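The Long Table
How one office quit assigning desks and learned to live with the clutter

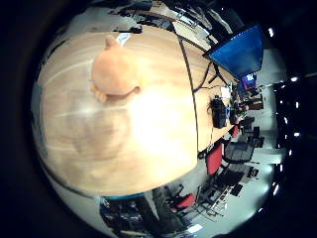 When the Gastholm design office gave up its cubicles last June, the plan called for lockers, a row of quiet booths and a single run of tables down the middle of the main room. The booths were cut from the budget and the lockers came late. What the staff got on the first morning was the tables. They are pale blond wood with a varnish that throws the ceiling lights back at you, and on the day I visited, one wide stretch held an orange plush with a little tuft on top and a white tag sticking out behind it. The next section over had the cables, the screens and most of everything else.

Gastholm lays out store interiors, mainly for small grocery and hardware chains. Fourteen people work there. Before the change, each had a gray cubicle with a drawer unit and a shelf. Now they pick a seat when they come in.

"I had 11 years of stuff in that cubicle," said Callum Naylor, who draws shelving plans. "They gave us two boxes each. I filled mine with catalogs and had to start over."

Pramila Nishad runs the office and made the decision. She had measured the old cubicles and found they took up 80 percent of the floor. People met in the hallway because there was no place else to stand. She looked at sit-stand desks from Huet and a modular system from Balberg, and both came in over what she could spend. The tables were made by Wirkomholm, a small shop that mostly builds for schools and libraries. They are 91 inches long and bolt together underneath, so a run can be made longer or shorter in an afternoon with one wrench.

The seam between sections turned out to matter. A sheet of drafting paper laid over it will catch a pencil, and people who still draw by hand learned to stay clear of it. It also became a border. Screens and wiring went to one side and stayed there. The other side was kept open for samples, drawings and lunch.

Cables were the first real fight. The tables have no trays and no holes for cords, and Nishad did not want to drill them. Byung-chul Ban, who looks after the computers, tried fabric sleeves, then clips along the underside. The clips came off whenever a table was moved. The sleeves worked until someone needed to swap a monitor and had to open the whole thing up. He went back to running cords across the top.

"It looks bad and I can fix any of it in a minute," he said. "I'll take that."

Chairs were another matter. Nobody bought new ones. The red chairs came from the old conference room and the black ones from the cubicles, and each kind has its supporters. Sarita Grewal, who handles fabric and finishes, wants the black mesh in summer and will move a bag to get it. In winter she switches to red. The colors were never meant to go together, but she has stopped suggesting new covers.

The harder question was what a person gets to leave behind at the end of the day. The first rule said nothing at all. Every surface had to be bare by six in the evening. It held for three weeks. Then pens and staplers started staying out overnight, then a mug, then bags. Nishad rewrote the rule. Shared tools can stay at the far end. Work in progress can stay one night. Personal things go in the lockers.

Soft toys are not mentioned in either version. Jericho Dagdag, the youngest of the drafters, thinks that was a good choice. He worked in an office before this one where the desks were cleared by a cleaning crew and anything left went into a bin.

"You'd come in and it could be a dentist's," he said. "I couldn't tell you where I sat."

The varnish has held up better than Nishad expected. It wipes clean with a damp cloth, though the glare is a nuisance at midday, and Grewal takes her paint chips over to the window to judge the color. Wirkomholm offers a matte finish at extra cost. Nishad has asked for a quote on two more sections, one in each finish, to go at the window end before winter. Ban has asked that the cords stay where they are.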